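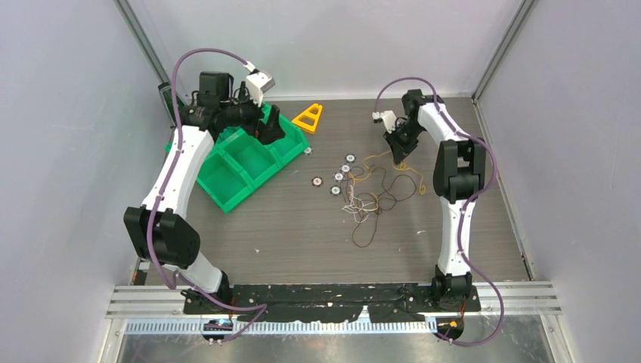

July 29, 2024

Sorting day at last! The box of odds and ends from the Clanasdale job has been sitting under the bench since December, and I've been itching to get into it. I'm using the bright green tray with the dividers, laid at a slant on the left of the worktop so there's space beside it for the cords and the little round discs. Everything gets a home or goes to Ikby for their spares shelf.

Discs

Lovely things, these. They go in one section, all together, no fussing over shade. The yellow-orange triangle stays out for now – I think it belongs with the Dukix kit but want to check the parts list first.

Cables

The best bit, I love a good untangling. Longest lengths first, and don't pull on a knot, just open it up and feed the end back through. One white cable has a frayed end, all wispy strands, so that wants trimming back by 60 mm before it's coiled. Anything under 110 mm after trimming goes in the scrap tin.
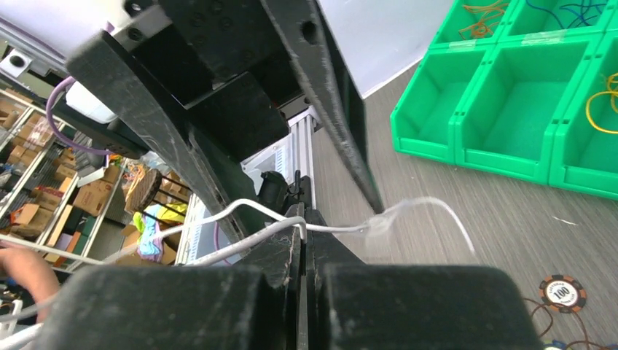 Still to do

Labels for the tray sections (big letters please!)
Ask Kanaujia about more trays in the same green, 2 would do nicely
Flatten any cardboard boxes we can spare from the shelves and the floor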